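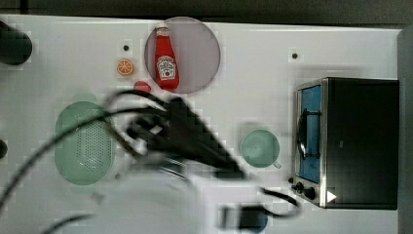

The overnight message from Hulon was that the wrist cable is routed too long and I should take up the slack before running anything else. I disagree on the amount. The last time it was shortened, in November, the connector backed out of the gripper at full reach and the fault log filled with dropouts. I wrote back that I would move the clip and leave the length alone.

5 April 2025. Cell 2, kitchen layout. Started with the arm powered down and the brake check, which passed on all joints. Moved the cable clip 8 mm toward the wrist and turned the loop so it leaves on the colander side. Jogged through the approach to the toaster oven at 10 percent speed, then at full speed. No snag on the door handle. The loop still comes low over the table on the long diagonal and I want to see that again with the Rosser strain relief fitted. The part is on order from Plolley.

Regripped the finger screws. One was more than a quarter turn loose. Threadlocker on both, witness marks in white paint.

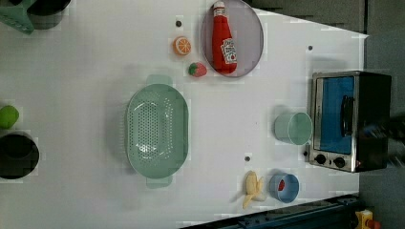
Error 3205 came back once in the afternoon, at the end of a reach to the oven. Same joint as before. Cleared it, reran the same move, no repeat. Trillell's manual puts 3205 under following error and says to check payload first, so I reentered the gripper mass with the cable included. The old value was for the bare gripper. That may be all it was, but I'm leaving the log running overnight with the threshold unchanged.

Home position verified against the pin. Wiped down the table and backed up the controller settings to the shop drive.

Still open: strain relief, spare finger pads, and the label on the E-stop cable, which has gone illegible again. Wrist bearing felt normal by hand. Grease due at the next service.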